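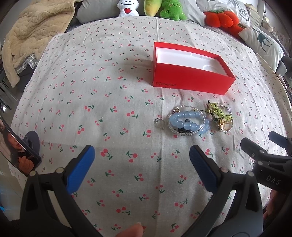
Heft 121

Über uns

Korkura – kleiner Verlag für Psalter, Stundenbücher und Kommentare zu alten Handschriften. Sitz in Bach, zwei Zimmer, ein Lager. Gegründet als Nebenprojekt, inzwischen Hauptberuf.

Was wir machen: Nachdrucke vergriffener Andachtsbücher, dazu die Zeitschrift, die Sie gerade lesen. Auflage 2.000, im Advent 3.000. Lektorat im Haus, Satz auch. Gedruckt wird bei Wandik, gebunden ebenfals dort. Fadenheftung, immer.

Leitung: Shota Sugiyama. Hat Theologie studiert, dann Buchbinder gelernt, liest jede Fahne selbst. Manchmal zweimal, deshalb die Verspätungen.

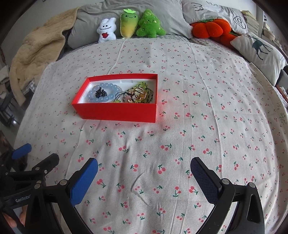
Neu im Programm: der Clevcombe-Psalter, 104 Seiten, lateinisch und deutsch, Kommentar im Anhang. Kommt im Juni. Papier steht fest, Schrift auch, Register fehlt noch. Beim Schuber lange hin und her – jetzt außen rot und innen weiß wie die offene Schachtel auf dem Kirschentuch, das Lesebändchen im blassen Blau der Perlen. Preis folgt.

Manuskripte bitte nur per Post, keine Gedichte. Antwort dauert. Besuch nach Anmeldung, am besten Mittwoch nachmittag, da ist das Lager offen und jemand am Telefon. Abo jederzeit kündbar, Postkarte gengüt.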